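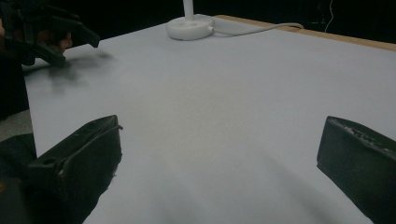 Hello and welcome to the Grotard tables page! We've finished dressing the workroom at Minbridge, and so many of you asked about the big grey tabletop (and whether we'd ever settle on a colour) that I thought I'd ramble on about it for a bit.

The grey, then. It's a matte finish, smooth and pale, and we went back and forth over it from October until well after Christmas. My heart was set on something darker, I'll admit, but a light neutral is so much kinder to the eyes through a long afternoon of sorting and mending, and I've come round to it completely. There's a narrow strip of light wood at the edge, which I love more than I expected to – it warms up all that grey beautifully.

We drove 94 kilometres to Sturkeck to look at samples, came home with 17 of them in the boot, and then chose the very first one we'd picked up. Typical! The Cordier range had a lovely cream as well, and I've kept that sample on my windowsill because I couldn't bear to part with it.

For those who wrote in about care, a soft damp cloth does nicely, and please do keep hot mugs on a coaster. The workroom is open for a visit from 22nd February, so come and run your hand over the table and stay for a cuppa. More pictures will go up once the shelves are in.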